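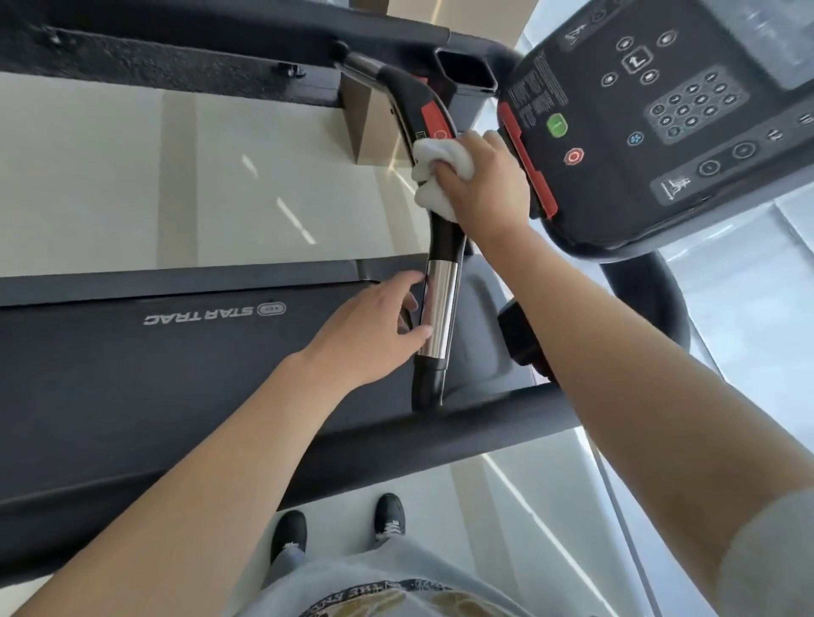 Thread: Gym wipe-down task, is one camera angle enough?

Student Robotics Club board > Projects > Cleaning challenge

dela_arthur
Posted Tuesday, 16:12

Right, first batch for the cleaning challenge is in the shared folder and I'd like opinions before we do any more. Treadmill handles, white towel, head camera, both hands in view. The idea is one hand wipes and the other one rests on the grip, then you swap. We've got 300 clips so far and Adjoa reckons we need 1,000 before training is worth the electricity.

My worry is the chrome bit. It picks up everything in the room and I think the model is going to have a horrible time with it. Should we leave it in or stick to the black parts of the handle?

adjoa_a
16:30

Leave it in! The judges aren't going to cover up the shiny bits for us, are they. And I said 1,000 as a minimum, 2,000 if people turn up in August.

nhyira
16:41

Agree about the chrome. What bothers me more is the towel. It's all scrunched up in the hand and most of it is hidden behind the fingers, so how is Wemuma (our gripper, for the new people) meant to learn anything from that? It's got two flat fingers. It can't scrunch. I'd fold the towel into a pad and start again.

dela_arthur
16:48

Start AGAIN? All 300?

nhyira
16:50

Sorry. Maybe keep them for the bit that finds the handle, and do the towel part fresh.

drita_m
17:25

I don't agree with folding it. Last year the Strickland team did everything with a neat folded pad and the minute theirs came undone the arm just sat there. People hold cloths in a wad. If we only ever show tidy ones we'll have a robot that can only manage tidy ones. I'd do 50 folded and see whether Wemuma picks them up any better, then decide.

Also, can we agree what counts as a finished wipe? I watched a load of these on the bus and I couldn't tell you where one stops and the next starts. I've been marking it from when the cloth touches the grip to when it comes off, but Dela's labels seem to go by the arm moving.

dela_arthur
17:33

Mine go by the arm, yeah. Happy to change to cloth on / cloth off, it's easier to spot. Could you put it in the labelling notes so we all do the same?

zuweira
18:02

Bit of a different point, but is anyone thinking about the buttons? The start button and the red stop one are right there on the console next to where you're wiping. I'd like a no-go area round the whole panel before we let Wemuma anywhere near a machine that's plugged in. I had a go at drawing one in Sada last night and it's about half done, the side handrail keeps confusing it.

nhyira
18:10

Yes please to that. Can it be unplugged for the demo as well?

zuweira
18:14

I'll ask. Rules only say "gym equipment, powered or unpowered", so I think we're fine.

adjoa_a
18:40

OK so: chrome stays, 50 folded, Drita does the notes, Zuweira carries on with the no-go area. I still think folding is a waste of an afternoon but I'll bring the towels.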